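Teleop notebook, Henmont room, simulated
February, entry 7

Picked up where the last entry stopped. Same build of the Henmont room, same two-arm robot, driven by hand controllers from the desk. The aim is still a clean set of demonstrations for the Volholm task list, mostly approaches and first contacts. We have 108 kept episodes and want 648 before anyone trains on them.

Changed the controller scaling before starting. At the old setting a small turn of the wrist swung the gripper too far, and I was correcting the whole way in. The new one is slower but I can hold a line with it. Left the clutch button where it was.

Head view is still rolled over to one side. You get used to steering in it, but swapping between operators costs a few minutes each time.

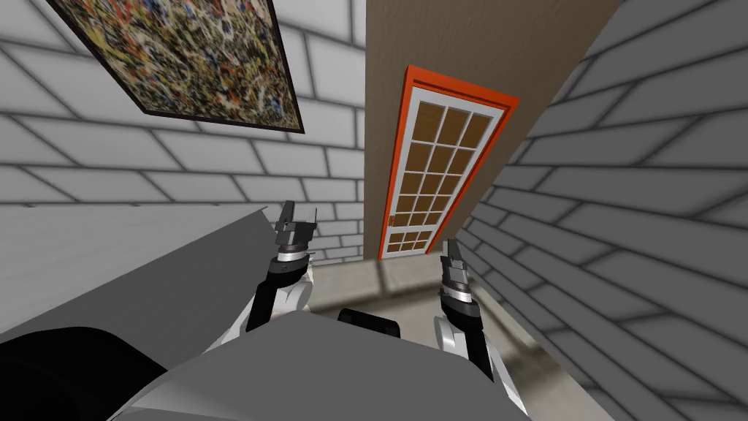
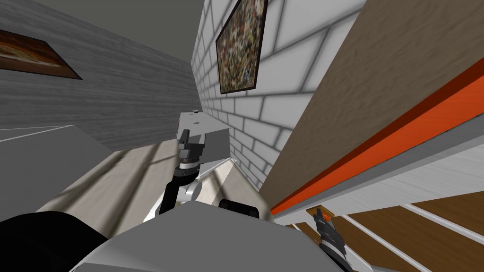

Page last changed: February, 16:40

Both views come from the robot's side, with the body filling the bottom. In the door view the two arms are held out side by side, and that is the starting pose I would like everyone to use. In the other, one gripper is close up to the grey metal box and the second is over by the brown tabletop. I find this sort of thing hard to drive, as I watch one hand and forget the other. Try parking the idle arm first, then moving in with the working one.

Threw out four episodes. Two had long pauses while I looked for the clutch, one had the arms touching, and one was saved under the wrong task name. The Huaranga script did not catch the last one, so check names by eye for now.

Depth is the main trouble. With no shadow under the fingers I tend to stop short, then creep. The creeping ends up in the recording and the robot will learn it. Asked Unent for a second view from the side, no answer yet.

To do: fix the roll in the head view, trim pauses at the start of each episode, write down the starting pose as joint values. Next session starts with the door.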